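The first thing you hear in Flesden in March is the bell on the soup cart, and by the time you've found your gloves half the street is already out there with bowls. I loved it straight away! The village sits at the end of a long valley road, 1436 people at the last count, and once a year it throws open its kitchens for two weeks of suppers that go on far too late.

Tormod Dahlgren has cooked for the suppers since he was a teenager. His fish soup is thick with leeks and a frankly reckless amount of butter, and he serves it with flatbread baked by his neighbour Aslak Nyberg, whose oven (built by his grandfather, rebuilt twice) takes up most of the house. "You eat it hot or you don't eat it," Aslak told me, and handed me a third piece.

Last year the village served 2677 bowls, and Tormod thinks this spring will beat that. Visitors book a seat and get a street name and a time, usually seven o'clock, and that's all they get. I ended up between a retired ferry pilot and two sisters arguing happily over dill. Pudding was cloudberries, cream and crushed wafers, and I'd go back for that alone. 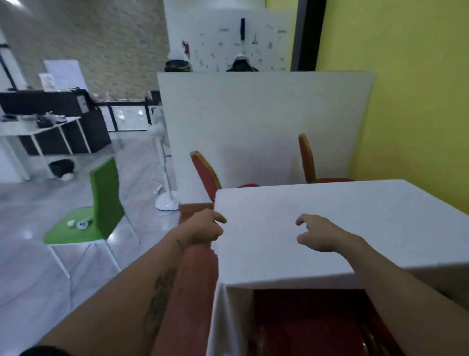
Red and gold chairs around a table with a white cloth.

Bring warm shoes, bring an appetite, and ask for the corner piece of the flatbread. The last bus down the valley goes at twenty to eleven, and the driver does wait if you wave.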